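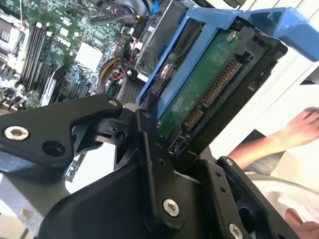 Re: drive swap on the old Dell towers

From: Ruoxi Kong
To: pelstead-hardware list
Date: 2018-07-30

Haoran Duan wrote:

> I have the Dell tower from the Konstead office open on the bench. The
> owner wants a bigger disk and wants to keep the files on the old one.
> I've never worked on one with the blue plastic drive holders before.
> Do the holders come out with the drive in them, or do I have to unscrew
> something first? I pulled on one and it didn't want to move, so I
> stopped. Also, does it matter which cable I take off first? I don't
> want to break a connector on a machine that isn't mine.
>
> Haoran

Haoran,

The holder (caddy) comes out with the drive in it. No screws on the ones I've done. I did 2 of these towers for Voscombe last year and they were close enough to yours that most of this should carry over.

Shut the machine down from the menu, pull the power cord out of the back, and hold the front button in for a few seconds. Lay the tower on its side with the open side up. Touch bare metal on the chassis before you put your hands in.

Cables come off before the caddy does. I expect that's why yours wouldn't move. Take the data cable first, then the power. It makes no difference to the drive, but the data plug is the smaller of the two and easier to get at while the other one is still holding things steady. Pull on the plug and keep your fingers off the wire. If the data plug has a little metal spring on it, press that down or you will be there all day.

After that, squeeze the blue latches and slide the caddy toward you. It will be stiff if it has been in there since the machine was new. Rock it a little from side to side. Lift it clear of the memory and the heatsink before you turn it over, and don't set it down on the motherboard, even for a second. Put a folded towel or an antistatic bag next to the tower and use that.

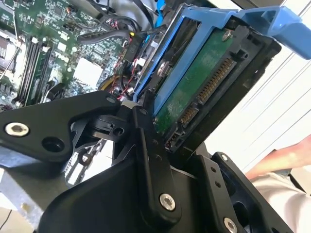 Old drive in its blue caddy, circuit board side up, with the gold contacts showing.

Look at the contacts while you have it out. The long row is power and the short one is data, and both have a small L shape at the end so the plugs only go on one way. If you see a crack in the black plastic under the contacts, tell the owner before you go any further. I had one at Voscombe where the plastic tongue was already broken and the plug was all that held it in place.

To get the drive out of the caddy, bend one side of the blue plastic out and lift that side first. The caddy holds the drive with metal pins that sit in the screw holes. If a pin falls out, push it back into the plastic before you do anything else. They roll.

Put the new drive in facing the same way as the old one. I take a picture with my phone first. If you get it backward the connectors end up at the wrong end and you'll find out when the cables won't reach.

As for the files, I would clone the old disk before you shut anything down. Ha-rang Choo has a USB dock she lends out, and Ren has the other one, but I think it's on loan through August. Ha-rang's copied a half-full disk for me in under 2 hours. Then keep the old drive in a labeled bag for the owner and don't wipe it. 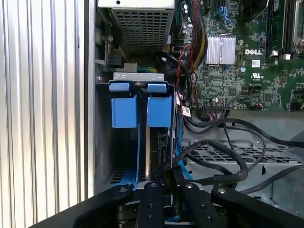 Before you close it up

Check that the caddy is all the way in. Both latches should sit level, and you should not be able to pull the caddy forward without squeezing them. Push each plug in until it stops. Move the loose power wires away from the heatsink and make sure nothing is resting on a fan. Then start it once with the side still off and go into setup to see if the new drive is listed. If it isn't, power off, unplug, and reseat the data cable at the motherboard end too. That end works loose when you pull on the other one.

If it still won't show up, write back with the model number off the case and what setup says. Chenxi Xiong has a spare data cable if you need to rule that out.

Ruoxi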